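Larkholm Queue
Background jobs for small teams with a lot of API calls to make

Larkholm Queue runs the slow, fiddly work your web app shouldn't be doing while a customer waits: sending receipts, resizing uploads, pulling orders out of a partner's system at 60 requests a minute and not one more. You write a job as a plain function. Larkholm stores it in Postgres, runs it, and tells you how it went.

We started it because Otis Kapoor and I were tired of reading worker logs at 2 in the morning. Our old setup at Cuvau had three kinds of retry, all written by different people, and one of them retried forever. It was quite a thing to find!
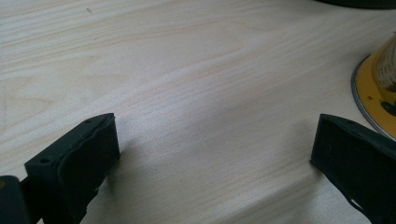 Retries in Larkholm live in one place. Each job type gets a limit, a delay and a list of errors that should stop it cold (a bad password won't get better on the fifth try). The default is 16 attempts with a growing wait between them, and you can change it on a single line.

Rate limits are my favorite part. Give a group of jobs a shared name and they draw from the same allowance, even when they run on separate machines. If the other side sends back a "slow down" reply, the whole group waits, then picks up again by itself. I still enjoy watching the graph flatten out and climb back.

What's in version 41

Pause and resume for a single customer's jobs
A search box on the failed jobs page, finally
Ivlow connector, for teams moving off Ivlow's hosted scheduler
Cron-style schedules with time zones
Fix for issue 1617, where a canceled job could still show as running

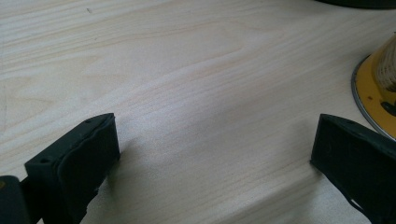

Needs Postgres and either Node or Python. The worker is one process, and so is the dashboard, so a small server is plenty to begin with. Obi, our command line tool, comes in the same download and can replay a failed job on your laptop with the same input it had in production (secrets are stripped out first).

The open version has no job cap. The paid plan adds single sign-on, longer history and email support, which for now means Otis or me. Write in with odd cases, we love those! The January release is mostly built from things people sent us.

Maxine Tamihana
Larkholm

Docs | Changelog | Plans | Contact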